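Un petit fil sur nos règles de démonstration avec les pinces à main. Je les écris ici pour les nouveaux chez Urnwood, et merci de corriger mon français. 1/6

Règle une : les cubes à marqueurs restent visibles. On ne met pas la manche dessus, on ne met pas le doigt dessus. Un cube caché, c'est un essai à refaire. 2/6

Règle deux : les deux pinces sont au-dessus de la table avant le départ. On attend, on respire, puis on commence. 3/6

Règle trois, proposée par Ulla Hedlund : maximum 15 essais, ensuite une pause de 8 minutes. La fatigue se voit dans les trajectoires. 4/6 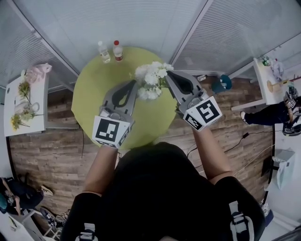
Pour les objets souples, les tiges surtout, on ferme les doigts lentement. Chez Nundell ils acceptent une prise rapide, moi je ne suis pas d'accord. 5/6

Dernière chose : l'essai raté, on le garde et on le note « raté ». S'il vous plaît, ne l'effacez pas. 6/6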